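Home Care of Objects, Unit 6: Small Lamps on a Wooden Surface
Notes by Mathis Besnard, March group

In this unit we treat the table lamp and the wood under it as one job. Many students clean the lamp very well and forget the table, and then the base goes back on top of dust and makes small scratches.

Before you start, switch off the lamp and take the plug out of the wall. Let the bulb become cool. Bring the cord to one side, so that your sleeve does not pull it. Small bottles should stand together in a tray, with the caps closed.

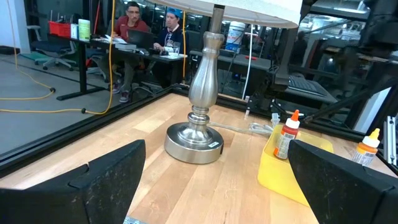
Begin from the top. The fabric shade receives only a soft dry brush, from up to down. Do not use water on it, even for a spot, until you have read the label of the maker.

For a metal stem with curves, fold the cloth in a narrow band and pass it behind the stem, then pull left and right. The narrow parts keep more dust than the round ones. On brushed metal, follow the direction of the lines.

The base is heavy. Lift it with two hands, never by the shade. If there is a sticker on the base, go around it with a cloth that is almost dry.

Wood: wipe along the grain, wait until it is dry, then put the lamp back. For the practice we mix 2 spoons of mild soap in 300 ml of warm water. It is enough for one pair of students.

For next time: read the Grimorach sheet on table oils and bring one cotton cloth.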